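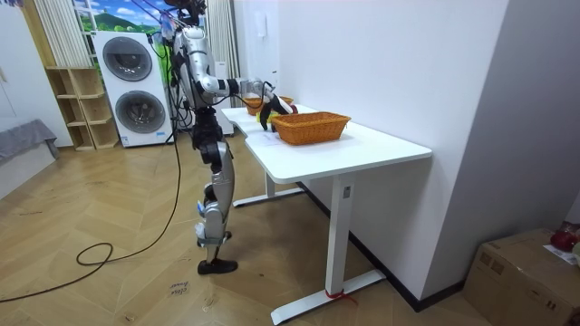

Nisreen Daher did not plan to sell baskets. She had a sit-stand desk at home, and every evening it was full of small things: keys, pens, fruit, chargers. "I was cleaning the same table each night," she says. "On Thursday I was so tired of it that I put everything in one bread basket and closed the door."

Her shop, Marner, is now 3 years old and sells woven baskets for desks and kitchens. Last year it sent out 3,000 of them. The orange ones are the most popular, which surprised her. "I ordered 300 in that color and was afraid they would stay with me forever. People want some color next to a white table."

Her advice is simple. She likes two baskets on a desk, a bigger one near the front and another toward the back by the wall. The middle stays free for work. "If you have only one basket, it becomes a garbage can for all your life," she says, and laughs.

I asked her about fruit, because many customers keep it where they work. She does it too. But she takes everything out in the evening and wipes the inside with a dry cloth. A rolled rim is easier to hold, she explains, and it does not scratch the hand when you reach in quickly.

Not every model went well. The Admont, a tall basket with a lid, sold only 135 pieces and she stopped making it in April. "It was beautiful, but you had to stand up to see what is inside. For a desk this is a bad idea."

Next she wants to try a flat tray for papers. The first sample is already in her kitchen, and it has onions in it.

Related
Birhane: a small table for a narrow hallway
How we store fruit in summer
Pamotau opens its second workshop
Choosing a desk for a shared room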